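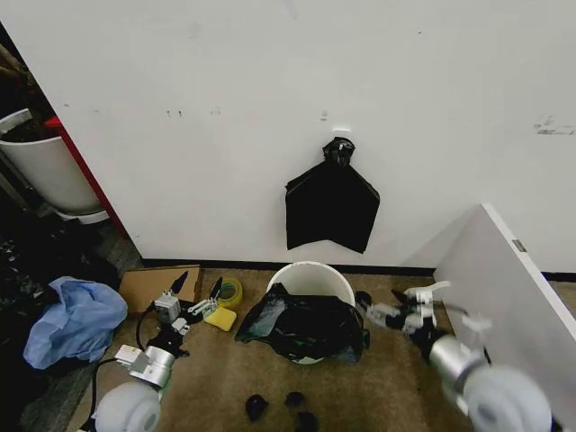 Local government is the level of public authority that residents meet most often, and its performance is judged largely through ordinary services. A course on district administration must therefore begin with the question of who decides, who pays and who answers when a service is poor. These notes take waste collection and the upkeep of public buildings as the running case, because the duties involved are familiar to every reader. A black garbage bag hanging from a hook on a wall, with scuff marks on the paint nearby, is a small matter in itself, yet the emptying of the bag and the repainting of the wall may fall under separate budget lines, separate contracts and separate officers. A resident who wishes to complain about either must first learn which office is responsible, and many never do.

Unit 4: Citizen Participation and Accountability in District Government

Purpose of the unit

By the end of this unit, students should be able to distinguish between consultation and accountability, describe the main forums through which residents may question a district assembly, and prepare a short assessment of a public meeting. Unit 3, on the sources of district revenue, is assumed. Students who missed the session on transfers from central government should read those notes first.

4.1 Two meanings of participation

The word "participation" is used loosely in official documents. In the narrow sense, it refers to voting in assembly elections and, where the law provides for it, in local referendums. In the wider sense, it covers every arrangement by which residents influence a decision between elections: hearings on the annual budget, meetings of area councils, petitions, and the work of users' associations attached to markets, clinics and water points.

The difference matters when participation is measured. An assembly may report a high number of meetings held and still make its decisions before any of them takes place. Students should ask of each forum at what stage of the decision it occurs. A hearing on a budget that has already been approved is a form of publicity. It may have value as such, but it should be recorded under the correct heading.

4.2 Accountability

Accountability requires an office holder to give reasons for a decision and to face some consequence if the reasons are not accepted. The literature commonly separates upward accountability, owed to a ministry or an auditor, from downward accountability, owed to residents. District officers in most systems are appointed or paid from the center, and their careers depend on reports that travel upward. Assembly members, on the other hand, are elected by their own areas but often have little control over staff or spending.

Students frequently write that the remedy is to "strengthen" downward accountability. The statement is acceptable only if the answer goes on to specify the power to be transferred, the body that is to receive it, and the sanction that would apply.

4.3 The Pundero case

Pundero is a district of mixed farming and small trading settlements. Its assembly adopted a rule requiring two public hearings on the annual budget, the first before the draft is prepared and the second after the draft has been published but before the vote. Notice of each hearing must be posted at the assembly offices and read out in the main market.

In the year studied, the first hearing was held in February and attracted over 400 residents. The second was held in the town of Eze, at the far end of the district, and attendance was much lower. The assembly's own report gave the distance as the main cause. Residents interviewed for the case study placed more weight on the hour of the meeting, which began at 9:00 a.m., when traders were at their stalls and farmers in their fields.

The assembly received 3,735 written comments across both stages of the process. Most concerned roads, drainage and waste collection. Comments were sorted by subject and forwarded to departments, but the rule did not require any department to reply. The published budget contained a list of the subjects raised and no statement of which comments had been accepted or refused.

Points to note:

The rule fixed the number and timing of hearings but was silent on their location and hour.

The duty to receive comments was not matched by a duty to answer them.

The market announcements reached traders effectively. Outlying farming settlements relied on word passed through assembly members, and coverage varied a great deal from one area to the next.

4.4 Comparison: Starkell

The neighboring district of Starkell has no rule on hearings. It relies on area councils, each of which sends a ranked list of requests to the assembly before the budget is drafted. Departments must return the list with a written decision against every item. The procedure is slow, and it favors councils whose members are confident in writing. It does, however, leave a record that a resident can inspect and an auditor can check.

The two districts are of similar size and receive comparable transfers. Students should be cautious in drawing conclusions from the pair, as Starkell has a longer history of active area councils and began with better records.

4.5 Terms to be learned

Public hearing: a meeting, open to all residents, at which an authority receives comments on a stated proposal.

Area council: a body below the district assembly, covering a group of settlements or a section of a town.

Duty to respond: an obligation to give a reasoned written reply within a fixed period.

Social audit: an examination of a completed project or service by its users, normally with access to contracts and payment records.

4.6 Written assignment

Attend one open meeting of a local public body and submit a report of no more than two pages. The report should state the stage of the decision under discussion, the manner in which notice was given, the questions put by residents, and the replies received. Opinions on the conduct of individual officers should be left out unless they bear directly on the procedure.

Students who are unable to attend a meeting may use the Vorken transcripts held at the library reserve desk. The transcripts may be read in the library only. Reports are to be handed in at the department office before the seminar on Unit 5, which deals with procurement and the supervision of service contracts.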